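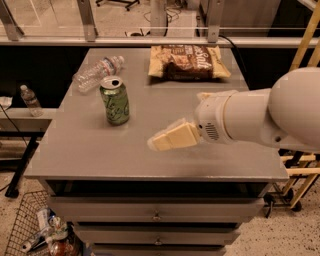
Search news, places and events

Can a robot clear up after lunch yet? Pikamlow team says it's getting close

Apr 29, 2024
By the Pikamlow newsroom

Anyone who has ever come back to a bench covered in somebody else's lunch will be cheering for the team at Skasunby. The Pikamlow workshop has spent the months since December teaching a single robot arm one of the least glamorous jobs going: picking up empties and chip packets and putting them where they belong.

It sounds tiny, and it's a terrific problem. A factory robot can weld the same seam all day because the seam is always in the same spot. Rubbish is never in the same spot! A drink bottle that's been squashed has a different shape every time, clear plastic is hard for cameras to pick out, and a chip packet lying flat gives a gripper next to nothing to hold. An aluminium can is the friendly one of the bunch, as long as the fingers don't squeeze too hard.

Skasunby keeps a running tally and was happy to share it. Over 645 attempts at clearing a single item, the arm finished the job 76 per cent of the time. Cans did best by a long way and packets did worst, with bottles somewhere in the middle. The software behind it, called Pirzada, learns from people steering the arm through the chore by hand, and the team says 20 good run-throughs of a new item are often enough to see a first clumsy success.

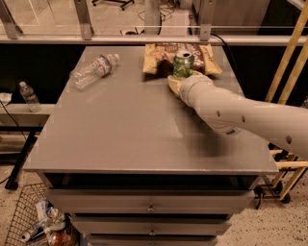

Speed is the other half of the story. A person can sweep a few bits of rubbish off a benchtop in 6 seconds without putting down their coffee, and the arm isn't anywhere near that. The team is far more interested in whether it can recover from a fumble, say when a packet slides away or a bottle rolls, and have another go without someone stepping in. That has improved noticeably since summer, and it's a treat to hear people get so worked up about a bottle.

Hivis, which runs lunchrooms for warehouse crews across the region, has offered one of its sites for a longer trial later in the year. Staff there would carry on as normal and the arm would look after a single bench between breaks. Wiping down, washing up and anything involving a half-full cup are all off the list for now.
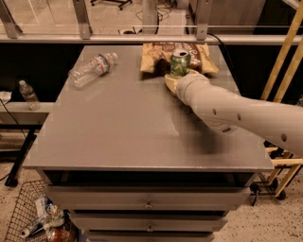
So, could one of these tidy my kitchen this year?

Probably not this year. A fixed bench with a few familiar items is within reach, but a home kitchen throws up too many new objects, and too many breakable ones, for the current system to handle on its own.

Skasunby expects to publish results from the Hivis trial once it wraps up.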